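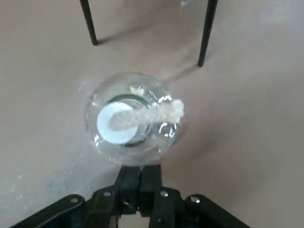 Round glass bottle with the twisted white cloth strip laid across its mouth.

Progress report to the Gillell fund, October

Hello again from the Ister workshop! I'm glad to say the self-watering planters are getting somewhere, after a slow start.

Most of this month went on wicks. I began with the shop-bought cord from Shenoy, as I told you I would, and it was too thin to keep the soil damp (the basil sulked). So I've gone over to strips of old white sheet, twisted up tight by hand. They fray at the ends and they're a bit lumpy, but they pull the water up far better - and they cost next to nothing, which I thought you'd like.

Bottles next. I've settled on the round clear glass ones with the narrow neck. You can check the water without lifting anything, and they sit nicely on the floor under the bench. The trouble is getting a fat wick through that neck. I've been poking mine in with a knitting needle and muttering. Of the eight planters I promised, two are planted up and doing well, and the other six are waiting for their wicks.

Money is fine. The Griteck compost was dearer than I'd put down, but the saving on cord covers it and I don't need to ask for more.

Still to do: finish the twisting, try a thinner strip in one bottle to compare, and write the instruction sheet. I also want to find out if algae is going to be a nuisance in clear glass once they're on a sunny sill - I suspect it might be. I'll send the sheet over as soon as it's readable.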